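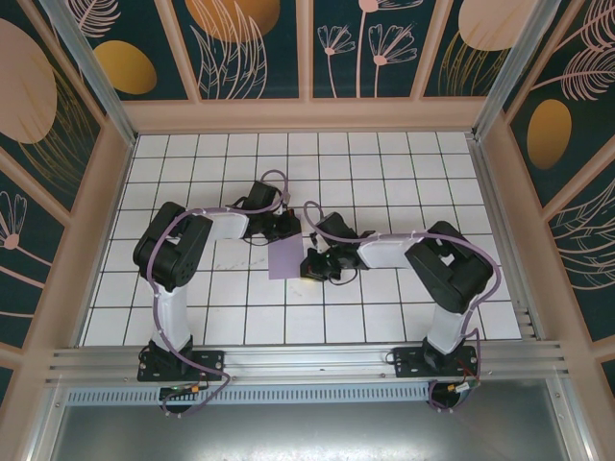
Griet Postma asked under my last post whether Mastar is worth installing if you already gave up on it once. I said I'd answer in a thread, so this is it.

Short answer: yes if you left over the energy timer. No if you left over the ads.

For anyone new, Mastar is a free tile-matching game for phones with a town map called Plincombe. You clear boards, earn lanterns and spend them opening streets. I'm on level 590 and have not paid for anything.

The May update removed the energy timer in the main map. You can play as many boards as you want now. It's still there in the weekend cup, where you get 3 tries and then wait.

Ads are the same as before. One after every second board, and one more if you want to double your lanterns. The skip button shows up late on my phone. Dirk Meijer says it comes up right away on his tablet, so maybe it depends on the device.

Boards up to the harbor are easy. After the harbor they add locked tiles and it gets slow. Open the locks on the left and right edges first. If you start in the middle you run out of moves.

Don't spend lanterns on hats. They do nothing.

The ferry to Fulau costs 800 lanterns. Save for that before you open any side streets. Fulau boards pay better, and you can replay the first few. 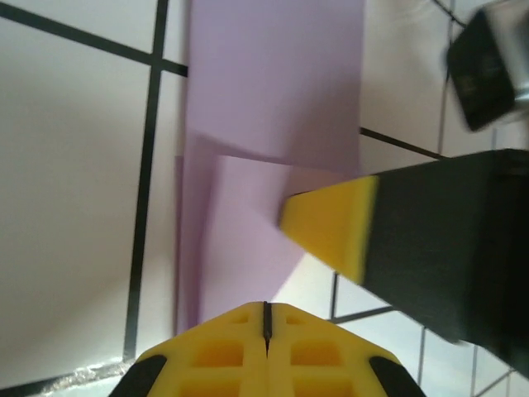

Plincombe, May

Every month the game sends you a letter with that heading, from a character called Jacobs who runs the post office. I skipped these for a long time. Read them. The one this month has a code in the second paragraph, and it gave me a free shuffle and a row breaker. You type the code in under Settings, then Gifts. It did not work from the mailbox screen.

Anoma Howlader asked about moving a save to a new phone. Link an account before you switch. I didn't do that the first time and support could not get my old town back. They did answer the same day.

Sound: the music loops every minute or so and there is no separate slider for it. Turning off music also turns off the tile clicks. I play muted.

Battery use is high. I turn on low power mode in the game menu, and the water stops moving but nothing else changes.

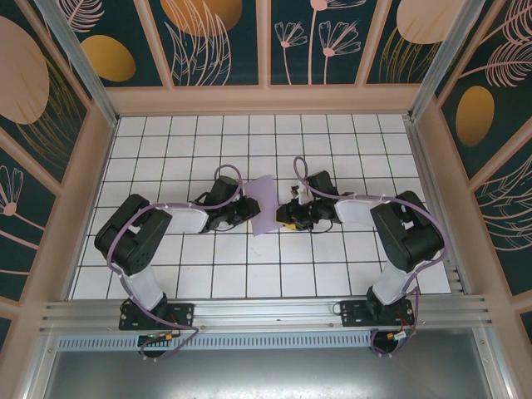 Mastar thread, part 2: the weekend cup

My best cup score is 1,238. Ineke Schouten beat that on her first day, so take my advice for what it is. She saves all her row breakers for the last board, where each tile scores double. I had been using mine on the first one.

You can't bring shuffles into the cup. The help page says you can. It's out of date.

I'll post the Fulau lock boards next, once I get past the one with the bridge.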